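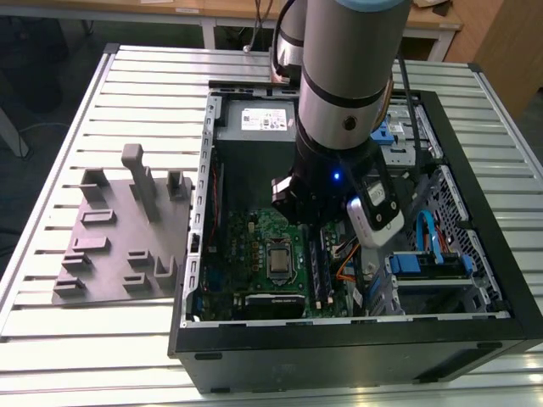

Der Greifer über dem Mainboard, links die Halterungsplatte.

Bahnplanung im offenen PC-Gehäuse: Kollisionsmodell zu grob?

Siebe Jansen
Unser Planer findet zwischen Netzteil und CPU-Sockel fast nie einen Weg. Auflösung der Voxelkarte 2 mm, Zeitlimit 200 ms. Der Vertrieb von Tarnero meint, das nächste Update löse das. Glaubt das jemand? Die Ansicht vom Handgelenk aus:

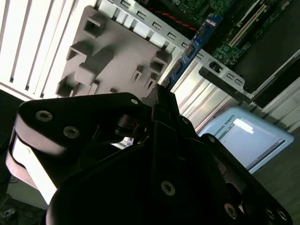 Foto: Siebe Jansen

Tanveer Kiani
Ich nicht. Schau dir an, wie viel vom Greifer im Bild ist. Filterst du den aus der Punktwolke? Sonst plant er gegen seine eigenen Finger. Danach das Greifermodell prüfen, eine Hüllkugel ist da drin viel zu dick. Und dünne Kabel sehe ich in einer Voxelkarte nie zuverlässig, egal was im Prospekt steht.

Luuk Vermeulen
Zeitlimit hoch, bei mir ging es dann.

Cor Hermans
@Luuk: Bei welchem Gehäuse? Mit falschem Modell sucht er nur länger. Ich hatte mit dem Selbstfilter 21 Fehlversuche auf 125 Anfragen, ohne habe ich irgendwann abgebrochen.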